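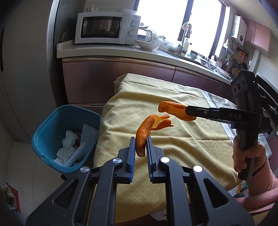
Notebook, hand-held gripper kit, trial for Keane
February, begun at 9:40 in the morning
Share 6 | Comments 3

Continuing from the previous page. The kit is the pair of hand-held grippers which we have on loan from Zirkumow, with their recording service included. The loan is for two weeks and we are now in the second one, so I wish to write down the handling part before I forget it. Brendan Cronin will write the part about the software. Chanida Noiphan has read my notes for the first week and her remarks are included where I agree with them, and also in one place where I do not.

The question from Keane is simple. They want to know if a person without training can take this pair in their own kitchen, do ordinary tidying, and give us recordings we can use for teaching the arms at Darkham. They do not ask if the grippers are nice. I will try to keep these apart, but my wrist has also its opinion.

Task of this morning

Clearing the table after fruit. Peel and used paper towels go from the table to the plastic bin at the left side of it. Both hands work, and each hand should hold its own piece at least for a moment, because the two-hand recordings are the ones we have too few of. The cloth stays on the table. I had proposed to remove it, Chanida said no, real tables have cloths, and she was right. The folds in the cloth are a good test for the low approach.

Handling the orange peel

Peel is more difficult than I expected when I wrote the plan. It has a hard outside and a soft inside, and it is bent, so the jaws meet it first at one edge and then it wants to turn. If I take it at the end, with the jaws upright, it stands up between them and keeps its curve. If I take it across the middle it folds and I lose the view of where the finger touches. For the right hand I go in from the side, nearly flat above the table, and for this the long narrow fingers are good. They go under a rolled piece without pushing it along the cloth. Mostly. I pushed one piece to the far side of the table and had to walk around for it, and this recording I kept on purpose. Brendan wants such errors also, with a label.

The pads have ridges, and the ridges are good for peel. I had the fear that the juice would make them slide. I saw little of that in the morning, but I cleaned them between groups of recordings, so it is not a fair test and should not be written in the report as one. To do: one group without cleaning.

The force is completely from my fingers on the handle. One feels quite well through the linkage when the peel begins to give. With my left hand I press too much, I am right-handed and I have no fine feeling there. Chanida does not have this problem and suggests it will go away with practice. I do not think so, because the user for Keane will not have practice. This is the place where we do not agree.

Weight and the wrist

After 30 minutes without pause my right forearm was tired, mainly from holding the tool out horizontally. The head with the lenses sits up above the handle, and when the tool is turned to the side this weight pulls. With the tool upright one does not notice it. I would write in the instructions for users: short groups, put both tools down between them, and do not hold one in the air while the other one is working. Everybody does this, I also did it the whole morning.

Long sleeves are acceptable if the cuff is tight. A wide sleeve we had in the first week came in front of the pads many times.

Light

The window behind the sink is very strong in the morning. When I lift the piece toward the counter the window comes into the view and everything outside is only white. The objects on the table remained good to see in the recordings I have checked. I asked Brendan if we should close the curtain for the trial and he answered that the users will not close theirs. So it stays as it is. I have written the hour beside each group so we can compare with the afternoon.

Paper towels

Same table, same bin, same order of hands. Crumpled paper is the friendly object of this trial. It does not matter much where I close, something always stays between the fingers. The blue strips along the fingers give a good contrast to the white, and for checking the recordings afterwards this helps me more than I thought. The difficulty is another one: the paper stands up high above the jaws and hides what is behind it, so in the moment above the bin I do not see the edge through the tool view and I steer by my own eyes. A model will not have my eyes. I would like to know if the three lenses together are enough to look around the paper, this is a question for Brendan's part.

Second remark, the paper sometimes does not want to leave. When the jaws open it hangs on the ridges and needs a small shake. I do the shake without thinking. We must decide if the shake is part of the task or a fault, and tell the users the same thing.
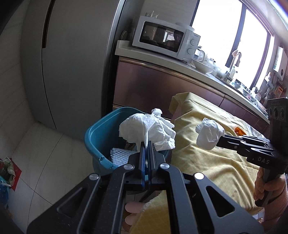 What Zirkumow offers and what we asked

The offer on my desk is for the pair with case, plus the service where they check and sort the recordings, up to 2000 per month. Above this one pays extra and I have no price for it yet. The price for the spare pads is also missing. I wrote to them at noon and asked also:

- Can the pads be changed by the user, or must the tool go back to them?
- Is there a version with a lighter head?
- Who decides that a recording is bad, and do we get the bad ones also? (we want them)
- Left and right tool: can they be exchanged in the middle of a group or does the service become confused?

The Curnivmont kit, which we had in autumn, was lighter and closed more softly, but it could not take flat things from a cloth at all. For fruit and paper I would choose the present one. For a whole day of work I am not sure that I would choose either.

My opinion for today

Usable for Keane, with short groups and with a better page of instructions than the one in the case. I would not sign for the service before the question of the bad recordings has an answer. Chanida wants to see wet cloths and spoons before she says anything, and I find this reasonable.

Tomorrow: pads without cleaning, afternoon light, left hand first. Ask Brendan for the longer strap. Buy oranges.

Share 6 | Comments 3

Recent entries in this notebook
Zirkumow kit, first week: unpacking, charging, the missing screw
Curnivmont kit, notes when sending it back
Darkham arms: new table height and why the old marks are wrong
List of kitchen tasks for Keane, second version
Labels for errors, proposal by B. Cronin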